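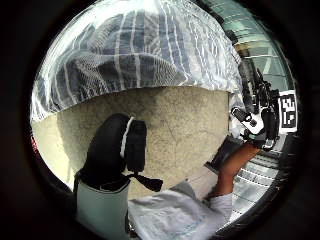

We finally got the patio packed up for the winter, which in my house means I started in September and finished sometime in February 2026. The last holdout was the lumpy stuff on the low wall by the back steps. I went with clear plastic sheeting this time, the kind with the thin white lines running through it in a grid, and I have to say I'm a fan! It's see-through enough that you can still make out a big dark blue-gray shape bulging underneath, so I won't be out there in April peeling back corners trying to remember what I put where (ask me how last spring went). It's shiny and crinkly, and it sits over that sandy beige surface like a giant shower cap.

The old tarp was a solid green one from Ulberg and it lasted 2 winters before the grommets tore out. I looked at replacing it with the same thing, but the price had gone up to $89 and no thank you. The new sheeting came off a roll at Gamilley, the farm supply place out past the fairgrounds, and I paid $13 for more than I needed. The rest is folded up on a shelf in the garage next to the birdseed.

A few notes for myself for next time. Sweep first. I didn't, and now there are leaves shut in there until spring. Wear gloves, even if it feels mild out, because that plastic edge is sharper than you'd think and my knuckles found that out a couple of years ago. Leave a little slack for the wind too. Pull it drum tight and it flaps and snaps all night long, and our bedroom window is right there.

I also want to do something about the wall. It's got a few thin cracks, nothing scary, but I'd like to get some filler into them once it warms up. Wuyts makes one that comes in a sand color and I think it would be pretty close. If anybody has used it on a rough finish, leave me a comment! I have some 9 feet to do and I'd rather not do it twice.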